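About Us | Who We Are

The Graltenthorpe Ledger is a small publication about public money and the people who spend it. We cover the city council, the county, the school board, the water district, and anyone else with the power to raise your taxes on a weeknight when you had other plans.

We are not affiliated with any party. Members of each of them have written to say that we are affiliated with the other one. 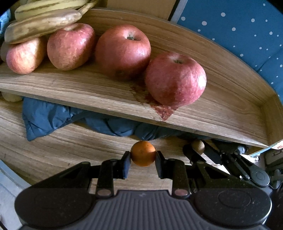
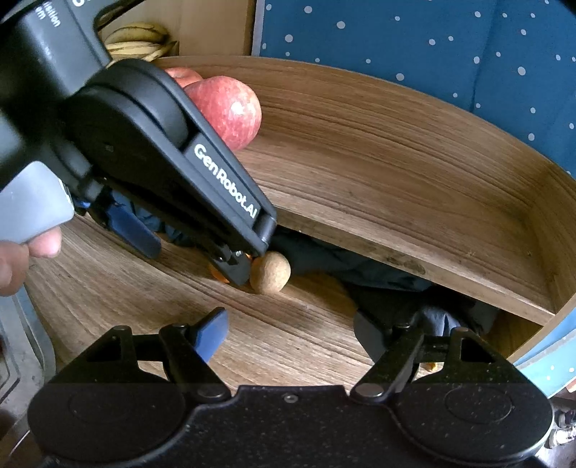 The Ledger started with a parking garage. In those days the city wanted to borrow money to build one on Doucette Street, and the plan came with a report 200 pages long, of which the council had been given a summary, of which the public had been given a flyer. Jin-sol Heo, who was then teaching high school civics and should have been grading, read the whole report. On page 22 of the appendix she found the line explaining that the garage would pay for itself as long as it was full at all times, including overnight. She typed up her notes, made copies, and left them at the library. The garage was never built. The street still has nowhere to park, and we get mail about that too.

Jin-sol is our editor. She no longer teaches, though anyone who has turned in a draft with the words "going forward" in it may feel otherwise. There are three of us on staff and a changing group of contributors who are paid late but are paid.

What we cover

Mostly budgets. A budget is where a government says what it meant by all those speeches, and it is usually posted as a scanned file, sideways. We turn it the right way up and read it. We also cover contracts, bond measures, appointments to boards you have never heard of, and the long argument over who owes what on the Somska Bridge. That argument has outlasted 2 mayors and most of the paint.

We sit through the meetings. We sit through the part after the meeting, when the room has emptied out and somebody moves to reopen item 3. In April, when the county draft budget comes out, we do very little else, and our families have learned to make their own arrangements.

What we don't cover

National politics, unless it shows up here with a check or a bill. You can find opinions on the president without our help. We don't endorse candidates either. We did it one time, and he won, and we would like to move on.

We don't run anonymous letters. If you feel strongly that the assessor is a crook, we will need your name and something on paper. A surprising number of people lose interest at the second request.

How we pay for it

Readers cover most of it. The rest comes from a few local advertisers and from Bevau, the print shop downstairs, which gives us a fair rate and takes no interest in what we publish so long as the margins are right. We take no money from candidates, from any government body we report on, or from companies bidding for public work. Our own accounts are on the site under "Money." They are short and the file is not sideways.

When we get it wrong

We correct it at the top of the article, in plain words, and we leave the correction up. Our longest one concerns the sewer fee and runs longer than the story did. The water district asked for a copy to hang in its lobby, and we sent one over – unframed, as we are careful with our readers' money.

Getting in touch

Tips, documents, and complaints all go to the same inbox and are read by the same person, so please say in the subject line which one you are sending. If you have been told that a record doesn't exist, we are especially glad to hear from you. Keep the envelope it came in, or the email that said no. Officials who would like to respond to a story may do so at any length, and we will print it in full, adverbs and all.

The office is open most mornings. The bell doesn't work, so knock – hard, as we are probably listening to a recording of the zoning board.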